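Lucian Iordache
2019-01-22

Okay, thread. I'm finally dealing with The Desk. I gave myself one evening and one box. 1/ 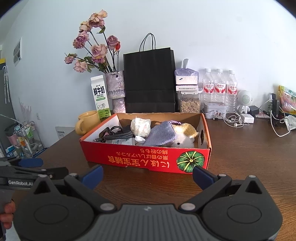

the box, the desk, and everything I have to make a decision about tonight

The box used to have pumpkins in it, or at least there's a green pumpkin on the long side of it. I can't read the Japanese so that's as far as my research goes. My sister Galum-ed it over from her place in November (Galum is the parcel app everybody in Wekham uses, sorry, out-of-towners) and I've been dropping things in it ever since. 2/

Great box by the way! Sturdy, nice color, and there's a round hole in the end for carrying. I would buy 300 of these. 3/

So, contents. One black braided cable. I have a drawer with a lot of cables in it already and I'm pretty sure this one belongs to a speaker I gave away. It's going in the drawer anyway, don't yell at me. 4/

One white bottle cap. I went through the kitchen AND the bathroom and everything I own has its cap on. Tossed it. Then took it back out of the trash in case. 5/

Crumpled plastic bag: goes in the bag of bags. Easy. Next. 6/

The little knitted pouch with the purple cord stays. My aunt knits them, she's up to 584 (she keeps a list in a notebook, with who got which color) and I'm not going to be the guy who donated one. Thinking I'll use it for earbuds. 7/

The white plushie with the yellowy patch on its head is not up for discussion. Moving it to the shelf over the bed. 8/

Now the stuff behind the box. The roses are dried and they're staying dried, I love them like that, kind of dusty pink and mauve. Somebody told me hairspray keeps them from shedding?? Has anyone tried it? I don't want to wreck them. 9/

The vase is from Eskildsen, the secondhand place by the bus station. Paid 2 dollars for it. All those ridges hold on to dust like crazy though. If you have a trick besides a paintbrush I'm listening. 10/

Milk goes back to the fridge. Yes I had it out on the desk with my mug. I was having a snack, I live here. 11/

Sunflower seeds: also snack. They can stay in the clear container but they have to move to the kitchen or I'll eat them all by midnight. I know myself. 12/

Black paper shopping bag is now the donation bag. It's nice and stiff and stands up by itself, and the handles are rope so it should make the walk okay. 13/

Someone asked if I'm doing the Plindora thing where you get rid of 300 items in a month. No! I've got one desk. I'd run out of forks. 14/

Update: took me an hour and a half, mostly because I stopped to text my sister about the cable. She says it's hers. Mailing it back in the pumpkin box. 15/15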